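# Teaching Two Arms to Put Shoes Away

Project report, Wen-hsiung Lau and Filipa Abreu
Advisor: Graça Gouveia
4 Nov 2021

## What we wanted to do

Our project started in April with a simple wish: we wanted a pair of robot arms to sort footwear into a bin, with matching shoes side by side, and we wanted them to learn it from watching us do it (well, from us driving them through it). Neither of us had ever trained a policy on real hardware before. We had both done the simulator labs, and we were so ready to get away from simulated cubes!

We called the project Fonenari, and the name stuck before we could think of a better one.

## Collecting the demonstrations

Each demonstration is one complete run of the task, driven by a person. One of us operates both arms while the other resets the shoes, watches the cables and writes notes. We swapped places after every 31 runs, which was as long as either of us could stay sharp. By the end we had 383 demonstrations saved, and we are really proud of that number.

Slides turned out to be a great choice. They have a big open strap that a finger can go under, but they also flop onto each other and hide the parts you want to grab. We sorted by color, black at one end and pink next to it, and we let the shoes overlap if that was how they landed. Graça asked us early on whether we should tidy them up before ending a run. We decided no. If the model only ever sees perfect rows, it has no idea what to do with a messy one.

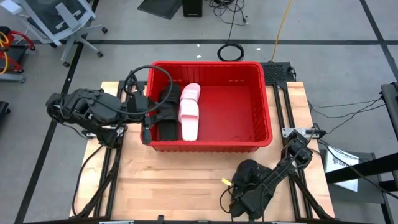
The other big decision was about starting positions. For the first week we put the shoes down wherever was handy, and when we plotted the starts later they were nearly all in the same patch of table (oops). After that we drew the positions from a random list, and the spread got much better right away. We kept the early runs but gave them less weight in training.

## Labels and cleanup

Every run got a short text label and a grade from the person who wasn't driving. We threw out runs where a log file was incomplete, but we kept the ones with a missed grasp followed by a second try, and those became our favorites! Eduardo Bettencourt from the year above us suggested keeping them, and we think he was right.

## Still to do

- Have the 2 of us grade the same batch separately and compare.
- Record more runs with the pink pair placed first.
- Write up the training settings in the appendix.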